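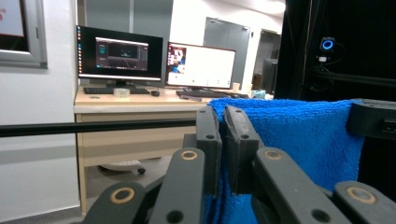
Call for participants: Allthorpe Robotics Club towel folding project

The Allthorpe Robotics Club is looking for students to record folding demonstrations for its fall entry. Recording starts in July and runs until we have what we need. No robotics background is required. If you can fold a towel and sit through a short safety talk, you can apply.

About the project

The club is entering the household task class of the Hiltitau student challenge. A two-armed robot has to take a hand towel from a wire rack, fold it in half twice and leave it square on the table. Our model learns from recordings of people doing the same job with hand-held grippers, so the quality of the entry depends a lot on the quality of the folding.

We have 1,471 usable recordings so far. Most were made by the same few club members, and the model has picked up their habits. It does well when the towel starts near the middle of the table and badly when it starts anywhere else. We want people with different hands, different heights and different ideas about how a towel should be folded. Left-handed folders are especially welcome.

What you will do

You will work at a table with one gripper in each hand. A session is 50 minutes, with a break whenever you ask for one. You pick up the towel, fold it, set it down flat, and wait for the operator to say the recording is saved. Then you shake it out and start again. Most people manage 35 good folds in a session once they are used to the triggers.

Your first session is practice and is not used for training. It takes a while to stop gripping too hard, and the second layer of a folded edge is harder to catch than it looks.
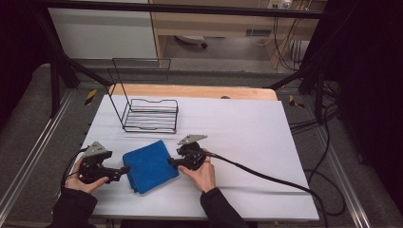 Linnea Ekström wrote in the spring newsletter: My first ten folds were terrible and I dropped the towel on almost every one. By the end of the second session I had stopped thinking about my hands. I would tell new people to rest their forearms between takes and to go slower than feels natural, especially on the corners.

We can take up to 50 participants.

Who can apply

– Students aged 16 or over at any Allthorpe school or college. Under 18s need a signed parent form.
– You should be able to stand for most of a session. A high stool is available, so tell us if you would like it.
– You should be free for at least three sessions. They do not have to be in the same week.
– Wear plain long sleeves if you can, and leave rings and bracelets at home.

What you get

Participants receive a Purix gift card after the third session and are named in the project report unless they ask not to be. School students can have the time signed off as service hours. Anyone who finishes three sessions may also join the Monday evening group, where we go through failed robot runs and decide what to record next. There is no charge and you do not have to become a club member.

What we record

The cameras are set up for hands, grippers and the table. We do not keep sound. Recordings are stored under a number, and you can have yours deleted at any point before the model is submitted – after that we can remove the files but not what the model has learned from them.

How to apply

Send your name, age, school and the times you are free to Kathleen Noonan at the club office, or leave a form in the Queiroz Hall mailbox. Put "towel sessions" at the top. If you have had a wrist or shoulder injury, please mention it so we can plan shorter sessions.

Questions about the equipment or the model should go to Conall Coughlan. He is usually at the club after 4 p.m. on Mondays.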